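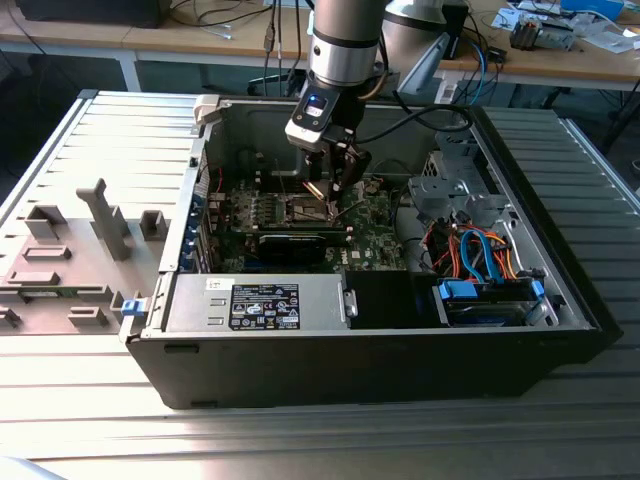
3.2 How people heard about the rule change

I went into the interviews thinking the official notice would matter most. We had 400 people on the Flamcombe list, all of them partway through a family visa application when the entry rules changed in July, and 387 of them picked up the phone (a better rate than I dared hope for!). Parveen Qureshi and I split the calls between us, mostly in the evenings, and we let people talk for as long as they liked.

What we got was a lot of cousins. Of the people we reached, 289 told us they first heard from a relative or a friend, often in a voice message passed along through three or four other phones. The consulate letter came later, if it came at all, and plenty of people had already canceled flights by then. Figure 4 plots the gap in days between first hearing and first official contact. The long tail on the right is mostly applicants from Zusberg, where the visa office was closed for part of the month — I've left them in, though Parveen would have dropped them.

One thing I'd flag is how we coded "rumor." We followed Nikzad's scheme, which treats any message without a named source as a rumor, even when the content is correct. That felt harsh to me on the first pass, and I recoded a batch by hand with a looser rule. The shares moved a little, and the order of the categories stayed the same. Both versions are in the appendix.

Figure 4. Days from first hearing of the rule change to first official contact, by place of application.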